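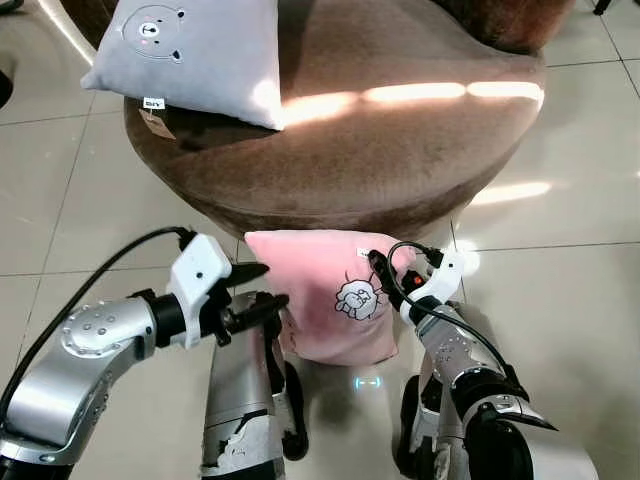

Condeck: old knitting abbreviations, spelled out

Condeck is a plain table of the abbreviations used in old knitting leaflets, with what each one meant in the leaflet where I found it. I started it because I'd picked up a bag of patterns at a rummage sale in Sarkcombe and couldn't get past the first sleeve of a cardigan. The leaflet said "m1" and I made one the way I always do, by lifting the bar between stitches, and my lace looked terrible. The designer wanted a yarn over! She said so on the back page, in tiny type, under an offer for buttons.

So I began writing these things down, first on index cards and then in a spreadsheet, and now it's big enough that people keep asking me for a copy. Please help yourself.

What's in it

Each row is one abbreviation as used in one leaflet. That means the same abbreviation shows up over and over, and it's supposed to. If you squash the duplicates together you lose the whole point, because "tbl" in one place is "through back loop" and in another it's "through back loops of both stitches together" and your decrease will lean the wrong way.

There are 14 columns. The ones you'll care about most:

abbr: the abbreviation exactly as printed, capital letters and periods included
meaning: what the leaflet says it means, in the leaflet's own words where there's a key
modern: what I'd write today for the same thing
source: a short code for the leaflet
region: US, UK or unknown
craft: knit, crochet or both
sure: yes, no or guess

The rest are page references, needle sizes and my own notes, which can get a bit rambly (sorry). Empty cells are really empty. I don't use "n/a" or dashes anywhere, so if you see a dash it was printed in the leaflet.

Files

condeck.csv is the main table.
sources.csv matches the leaflet codes to titles and publishers, where the cover survived.
notes.txt is everything that wouldn't fit in a cell.

It's all UTF-8. If the fractions in the needle sizes come out as garbage, your spreadsheet program has opened the file with some other encoding, and you'll need to import it properly instead of double-clicking it. I've been caught by this myself more than once.

Where the leaflets came from

Mostly the Sarkcombe bag, plus my grandmother's folder and a stack of Min, a little monthly pattern paper she subscribed to for years. Min is lovely but it changed its house style without saying so. The early issues use "w.fwd" for a yarn over between knit stitches and later ones switch to "yf", and for a while in the middle they use both on the same page. I've recorded it as printed. I haven't tried to fix anybody's pattern.

I only copied the abbreviations and their explanations. The patterns themselves aren't here and I won't be adding them, so please don't ask me to send scans.

How I typed it up

By hand, mostly in the evenings, with a cup of tea and a ruler laid under the line I was on. I tried running some pages through text recognition and it read every "k1" as "kl", so that was the end of that. After typing I checked each leaflet against the original on a different day — tired eyes skip the same line twice.

Then everything goes through Plaseseo, a small script my cousin wrote for me. It looks for stray spaces and for rows where the craft column disagrees with the source. It doesn't know anything about knitting and it can't tell you if a meaning is wrong. 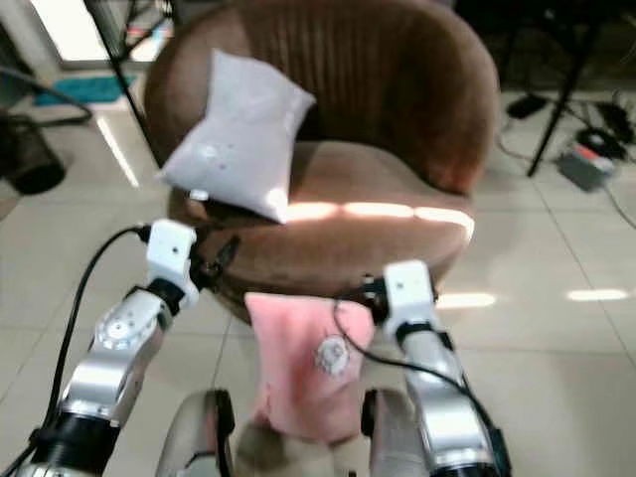

Khrystyna-Mariia Kravets wrote to say that she'd tried the table on a baby jacket and that "sl 1" had thrown her, as the modern column said to slip purlwise and her leaflet plainly wanted knitwise before a decrease. She was right, and she suggested I split those rows up so the direction gets its own note. I've done it for the leaflets I own. The borrowed ones went back before I thought of it, so they're marked "guess" for now.

Things to watch out for

US and UK crochet words overlap in the most annoying way. A UK double crochet is a US single crochet, and a leaflet sold in both countries may not tell you which it's using. Where there was no key and no other clue, region says unknown. Please don't fill those in by assuming!

Needle sizes are worse. An old UK size 14 needle is a skinny 2 mm thing for socks, and if you read it as a US size you'll be off shopping for something closer to a broom handle. I left the sizes as printed and put the millimeters in a separate column when the leaflet gave enough to go on.

The longest abbreviation in the table runs to 16 characters with its periods, in case you're setting a column width. It's a cable instruction, of course.

I've got hardly any leaflets in languages other than English, and almost nothing for machine knitting, so don't judge either from what's in here.

What you can do with it

Anything you like, as far as I'm concerned. Print it, put it in an app, stick it in your knitting bag. If you publish something from it I'd love a mention of Condeck and a link back, but I'm not going to chase you about it.

Corrections

Send me the abbreviation, what you think it means, and the leaflet you saw it in. A photo of the key is best. I try to do a round of updates every November, when it's dark early and I've got the current sweater off the needles, and small fixes sometimes go in sooner.

Still to do: the rest of the Min back issues, and a shawl leaflet with half its key torn off. If you own that one whole (the code in sources.csv is SHW2), please write to me.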